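Indetside Household Task Bench
Readiness and Safety Inspection: Light Tableware Handling
Station: Lisov
Period covered: March
Inspector: Kiyoshi Takeda
Result: Accepted for supervised operation. Not accepted for unattended operation.

Purpose of inspection

The inspection establishes whether the arm at the Lisov station may be used for clearing and setting down cups, mugs and small trays, and under what level of supervision. It does not cover glassware, knives, hot liquids or washing. Ratings are Pass, Pass with comment, Fail, or Not assessed.

Section A. Station and guarding

A1. Emergency stop within reach of the operator's seat. Pass.
A2. Floor marking around arm reach complete and legible. Pass with comment. Tape is lifting at the corner nearest the door. Replace before the next inspection.
A3. Speed limit set to 200 millimeters per second or less. Pass.
A4. Cables clear of the table surface and secured. Pass.
A5. Table surface level and free of spills at start of shift. Pass.

Section B. Gripper

B1. Finger linkages move freely through full travel. Pass.
B2. Pivot pins seated, no play. Pass with comment. Slight play was recorded at the previous inspection and corrected by Yokoyama service staff.
B3. Grip force released within one second of a stop command. Pass.
B4. Grip force limited for thin-walled items. Not assessed. The Gomulska force gauge was out for calibration.

Section C. Task performance

C1. Upright mug, handle facing the arm. Pass. 17 trials, no drops.
C2. Upright mug, handle facing away. Pass with comment. The arm completed the task but turned the mug twice before lifting. A person would finish in a fraction of the time.
C3. Mug on its side on a tray. Fail for unattended use. See comment below. 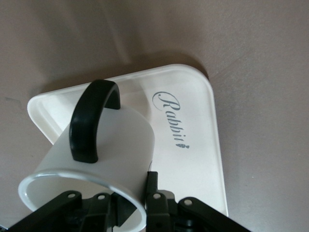

Item C3. White mug with black handle, on its side on the "Rabbit" tray. Wrist camera view.

Comment on C3. The operator stepped in on three of 10 trials. In each case the fingers closed on the rim without taking the weight of the mug, and the tray began to slide. The item shall remain under direct supervision until the approach routine is revised and retested.

C4. Empty tray, lift and carry. Pass with comment. Maximum load for this item is 300 grams. Trays with contents are excluded.

Section D. Supervision and records

D1. Trained operator present during all powered work. Pass.
D2. Interventions logged at the time they occur. Fail. Two entries were completed at the end of the shift. Operators have been reminded of the requirement.
D3. Chipped or cracked items removed from the bench. Pass.

General comment

The station can put away an ordinary mug left standing in an ordinary place. Household tables are seldom left in that state, and current results do not support a claim that the chore as a whole can be handed over.

Actions required

1. Replace floor tape (A2). Station staff.
2. Complete B4 when the gauge is returned. Inspector.
3. Retest C3 following revision of the approach routine. Indetside.
4. Review intervention log weekly (D2). Station lead.

Signed: K. Takeda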